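4.3 Clearing the table and washing the floor beneath it

This section covers the weekly wash of a tiled floor under a dining table. It applies to the Elow 700 mop and bucket set. Read section 4.1 before using the set for the first time.

1. Take the plates and bowls off the table first, then the cups and any small glass items. Carry glass separately from ceramic.

2. Remove phones and other flat devices and put them in another room. They are easily knocked off when the table is moved.

3. Wipe the tabletop with a damp cloth and dry it straight away. Glossy wood marks if water is left standing on it.

4. Sweep the tiles, including the strip along the wall and the area round each table leg.

Note: Keep the bucket and the long handles against the wall until the floor has been swept. Hang the mop head over the rim with the strands facing outwards.

A dark wooden table with slender legs leaves plenty of open floor underneath, and the mop can be pushed through from any side. The blue bucket stays by the wall, clear of the table.

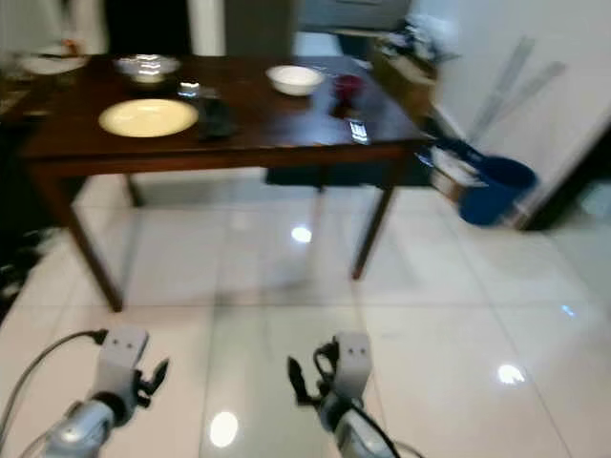
5. Fill the bucket to the lower line with warm water and add one 28 ml cap of Mallska floor cleaner.

6. Wring the mop well. Start at the far side of the table and work backwards towards the bucket.

7. Wipe each table leg dry at the foot before moving on.

Caution: Wet tiles are slippery. Do not walk on the floor until it is dry.

Caution: Do not mix Mallska with bleach.

8. Empty the bucket, rinse the mop head and hang it up to dry.

Replacement mop heads are listed in section 6 under part number 1603.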